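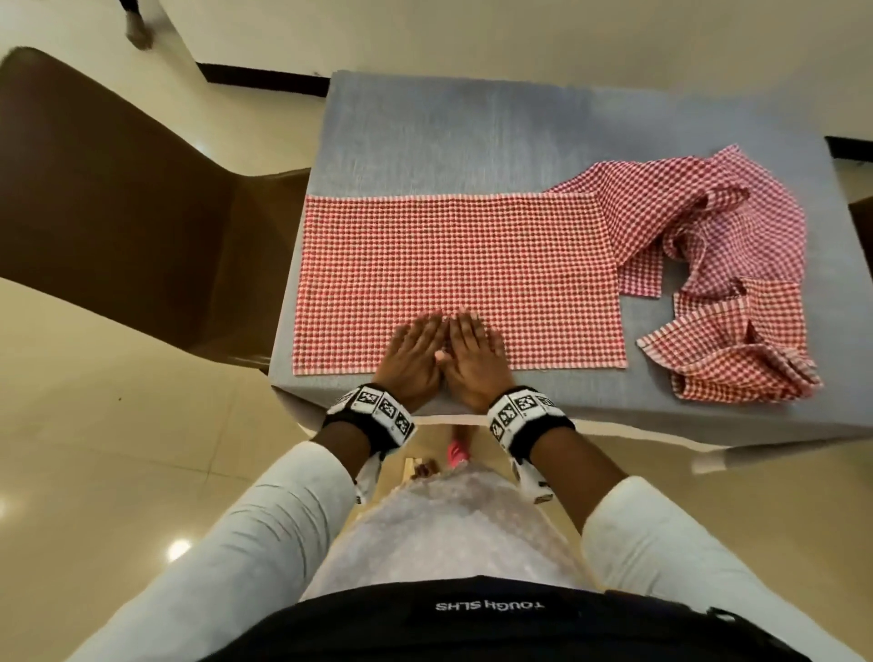
Cardoso, season one
Reviewed by Thandeka Adams

Cardoso is an eight-part family drama about a restaurant supply business and the three siblings who inherit it. I watched the whole season over two weeks in June, mostly after ten at night, and finished it with a better opinion than I had at the halfway mark.

Zoia Kravchuk plays Marta, the oldest, who has kept the books for years and expects to be left in charge. She isn't. Her father's will splits the company evenly, and her two brothers turn up in the first episode wanting very different things. Elibariki Makokha is Daniel, who left for the coast and came back broke. The younger brother, Paul, is written thinly and doesn't get a scene of his own until episode four.

Kravchuk is the reason to watch. Most viewers will know her from the hospital series Kositz, where she spent four seasons delivering bad news in hallways. I never thought she was given much to do there. In Cardoso she gets long scenes with hardly any dialogue, and she is good at them. In episode two she sits in a parked van and reads a letter from the bank, and the show lets her get all the way to the end of it. There is no music. I went back and watched it again the next day.

Makokha came up through comedy, including a couple of years on the cooking spoof Wokness, and you can tell in the early episodes. He pushes lines that don't need it. By the fifth episode he has settled down, and the argument between Daniel and Marta in the loading bay is the best thing either of them does all season. Dzifa Kpodo plays the company's lawyer and is in only three episodes. She should have been in all of them.

The writing is by Naomi Gachanja, who created the show and has the script credit on six episodes. Her dialogue is quick and sounds like people who grew up in the same house. She is less sure with plot. The business about the missing invoice, number 1423, is brought up in almost every episode, and the answer is something I had guessed by the third. A rival firm called Isik is set up as a serious threat and then dropped for two full episodes. When it comes back, everyone talks as if it had been there the whole time.

Episodes run 55 minutes, apart from the finale, which is longer and didn't need to be. The fourth and fifth could have been trimmed into one. There is a subplot about Paul's girlfriend and her apartment that goes nowhere, unless it's being saved for a second season.

The look of the show is fine. The warehouse sets are convincing, with a lot of gray light and shelving, and the clothes look like things these people would have owned for a while. The sound is a bigger problem. Dialogue is mixed low in the kitchen scenes and I ended up turning on subtitles, which were accurate but a little late in the last two episodes.

The extras are a short interview with Gachanja and a set of deleted scenes. In the interview she talks about cutting a ninth episode set entirely at the father's funeral. Two of the deleted scenes come from it, and one, with Kpodo and Kravchuk on the church steps, explains a remark in episode seven that made no sense to me when I first heard it. Watch that one after the finale.

Acting: 4 out of 5
Writing: 3 out of 5
Sound: 2 out of 5
Overall: 3.5 out of 5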